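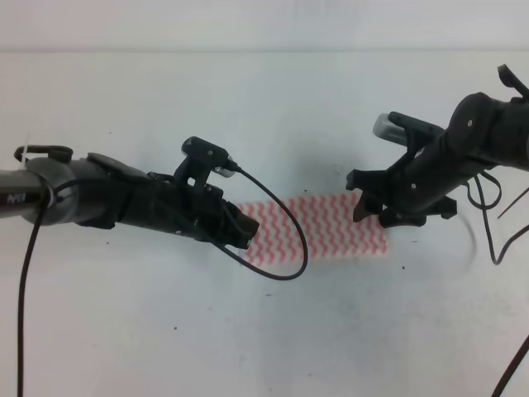

Cable snag stops the two-arm cell

Reading time: 2 min

The cloth-handling work at Tidau lost most of a week before the break, and a few members have asked what happened. The short version is that a camera cable caught on a gripper during a fold, the plug was pulled sideways in its socket, and the left arm kept moving on old pictures for 9 seconds before anyone hit the stop. There were no injuries. One gripper finger was cracked and has been replaced.

The task is a plain one. Two arms take a small striped cleaning cloth by its ends, lift it, fold it and set it down. We had run it 83 times that week on the Hakulow control software with only the usual dropped corners. On the next run the loop of cable from the left wrist camera swung under the fingers as they closed. When the arms lifted, the cable went up with the cloth. 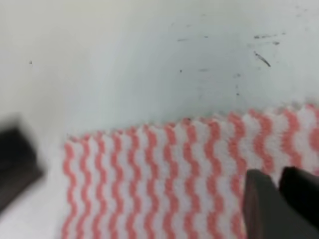 What should have happened next is that the controller noticed the camera had gone quiet and held both arms. It didn't. The watchdog was checking that frames were arriving, and after the plug shifted the driver went on handing over the last good frame again and again. As far as the software could tell, the cloth was still lying flat and the grasp hadn't started, so it sent the left gripper down a second time. It met the right gripper on the way.

Necati Yüksel was at the desk and pressed the stop. He has since gone through the logs and found 21 earlier runs with shorter freezes of the same sort, none long enough to cause trouble. We had put those down to network lag and should have looked harder.

Three things have changed. The watchdog now compares the time stamp on each frame with the one before it, and holds both arms if the picture is more than 60 milliseconds stale. The driver returns an error when the plug drops out. And the force limit on the downward move has been lowered, which makes the grasp a bit slower and will annoy whoever is timing it.
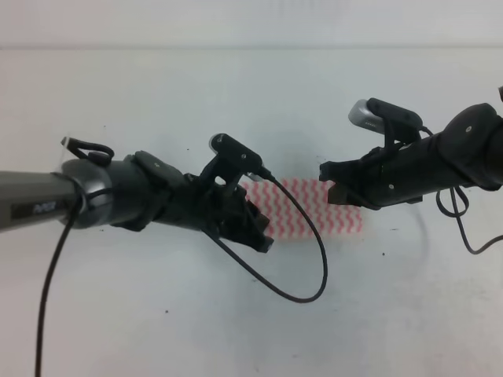
Cable routing is still open. Tying the camera leads tight along the arms sounds like the obvious answer, but the wrist needs slack to turn, and an earlier attempt in April wore through a sleeve. Kiiskinen has offered us a coiled lead to try. Until one is fitted, please check where the loop sits before every run — not just the first of the day — and keep one person within reach of the stop while the arms are powered. If a cable is touching the cloth or a finger, stop and move it by hand with the arms disabled.

Anyone who wants the logs can ask Necati. The old driver is still on the spare machine, so don't use that one for live runs.

Nistuvex Members' Newsletter | Jan 3, 2021 | Contact the editor | © Nistuvex | Back to top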